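4. Setting up the mug stand and bowl

You need the stand, the bowl and a flat table. The sheet that comes in the box says five minutes. Allow 14 if you've never done it.

4.1 Lay a white board or cover over the table. The Zodholm leaflet calls this a "presentation surface". It's a cover. Old scuffs will show on it and they don't matter.

4.2 Put the stand toward the back, with the post upright and the base flat. Press on the base in a few places. If it rocks, move it.

4.3 Turn the base so that one of its rounded ends is free on the right.

4.4 Set the bowl on that end, beside the post. Lower it with both hands – the rim is the part that chips.

Note: A slight tilt is fine. Ailsa Rennie's earlier version of this guide asked for a dead level bowl, and I have yet to see one.

Caution: Don't hang anything on the branches while you're placing the bowl. The leaflet claims the stand "can't tip". I wouldn't test that with ceramic underneath.

4.5 Check the position from the front and then from lower down. Keep small items clear of the base. 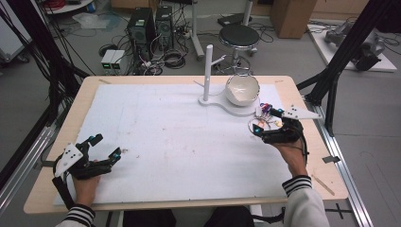
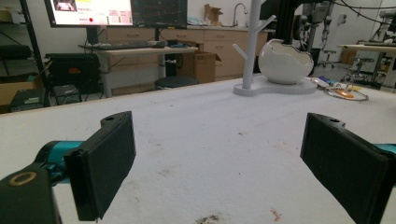 Stand and bowl in position, from two viewpoints.

5. Hanging the mugs

5.1 Start with the lightest mug. Ignore the colour order in the leaflet.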